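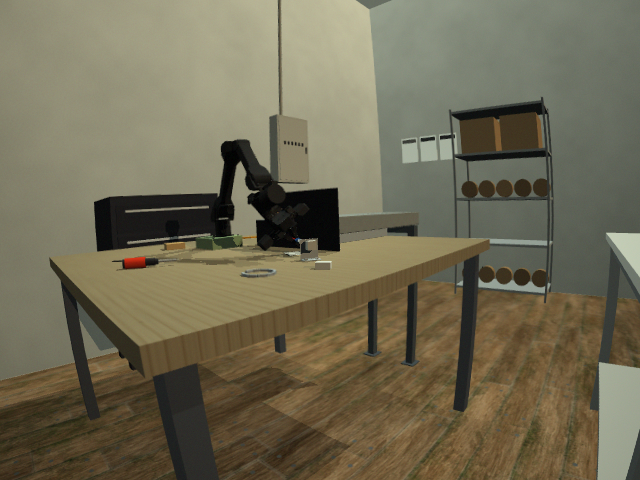

Someone replied to my last thread to ask if it's worth driving out to an open day where half the robot work happens on a screen. Fair question. I went to the Flident one on Wednesday, so I'll go through it.

Flident has the ground floor of the old Blackburn building in Ulludier. Doors opened at 10. They take visitors through in groups, up to 21 at a time, and you sign in and get a sticker. No safety glasses needed for the first room.

First room is the simulation room. They run a program called Jidora, which they wrote in house. It has a wood-topped bench in it with a black arm at the back, a screwdriver with a red handle, some small blocks and a thin gray ring. The arm works on whatever is lying there.

I expected the simulated room to be bare. It has shelves with cardboard boxes on them, papers on the wall, an electrical box with a conduit going up. I asked why they bother. The answer was that their vision software gets confused by clutter in real shops, so they want clutter in the practice runs too.

The presenter started a batch while we stood there. Each attempt at a pick gets a fresh layout: blocks moved, light changed, sometimes the wall color too. The counter in the corner of the screen said 1,882 attempts for that week when we came in. It went up while she talked but I didn't write down where it ended.

A kid in our group got to choose what it tried to pick next. He chose the ring. It missed twice and got it on the third try. The presenter said thin flat things are the hardest for them, and that a block is easy as long as it isn't right up against another block.

Somebody asked if the arm in the program weighs anything. Sort of, yes. Mass and friction are set for each object, and if you set friction wrong the gripper looks great on screen and drops everything on the real bench. They had this happen in January with a whole set of parts and had to redo the settings.

Second room is the real arm. It's behind a low fence with a gate, and there's a yellow line you stay behind. The demo runs 30 minutes, which felt long for the kids and short for me.

It runs slower than the one on the screen. They keep it at 35 percent speed when visitors are in the room. It did a pick and place job with small parts from a tray, over and over. Two drops while we watched. The operator let it recover by itself the first time and reset it by hand the second time.

My favorite part was a plain printed sheet next to the fence listing failures from the past month and what they changed after each one. Wrong grip height, glare off a metal part, a cable that snagged. I've been to other open days where you only get the reel of things going right.

What I didn't like: the sound in the first room. Three fans going and no microphone, so from the back row you catch every other sentence. Stand near the left side of the screen if you go.

Parking is on the street behind Blackburn. The lot in front is for staff and they do check. There's a coffee urn by the sign-in table and it was empty by 11.

Couple of answers to replies so far. Yes, you can take photos in both rooms, except of the whiteboards. No, they don't let visitors drive the real arm. You can try Jidora with a game controller at the end, one turn each, and the line moves fast.

I did my turn. Knocked a block off the bench, then put the gripper into the tabletop. The attendant pressed reset and it was all back in place for the next person.

Next open day isn't posted yet. They said to check the sheet on the front door or call. I'll add the date to this thread when I have it.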